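Padham Refill Void Fill, 16-Inch Roll

Item from Karaki Packing Supply
Sold by the roll or by the case of 2

Most void fill is sold on the promise that it will replace everything else in your packing area. We stock the Padham roll, we sell a fair amount of it, and we would not make that promise. It is a crinkled kraft paper, 16 inches wide, that you tear by hand and push into the gaps of a box. It does that job reasonably well. The maker calls it "shock absorbing," a phrase we left off the label because we have never seen a test to back it up.

What it suits: books, boxed toys, soap, candles in their own cartons, jars with a divider already in place. What it doesn't suit: bare glass, picture frames, anything with a thin stem or handle. For those, stay with bubble or molded inserts, whatever the paper brochures say about the future of packaging.

The maker also claims 92 boxes filled per roll. That figure must come from very small boxes. In our own packing room, with medium cartons, we got roughly 72, and our packers are not heavy-handed.

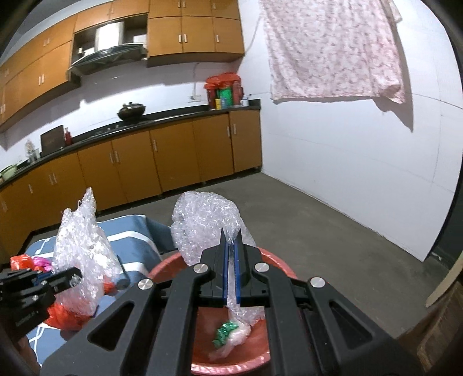

A buyer who signs as Trernesex writes that the paper settles more than bubble does, and that after a long truck route the top inch of the carton was empty again. "I now overfill and press the flaps down hard. Fine for mugs in boxes. I went back to bubble for the ornaments."

We think that is a fair complaint. Paper compresses, and no amount of crinkle changes it. Overfilling helps, but it uses more of the roll, so work that into your cost per box before you compare prices.

The Monero tabletop stand is listed as a matching accessory. You don't need it for a few parcels a day. It holds the roll steady and the tear bar is decent, but a broom handle across two shelves does much the same thing.

Color: natural brown
Width: 16 inches
Tear: by hand
Recyclable: yes, if your local program takes kraft paper. Check first.
Returns: unopened rolls only

Price and case quantity last checked March 2023.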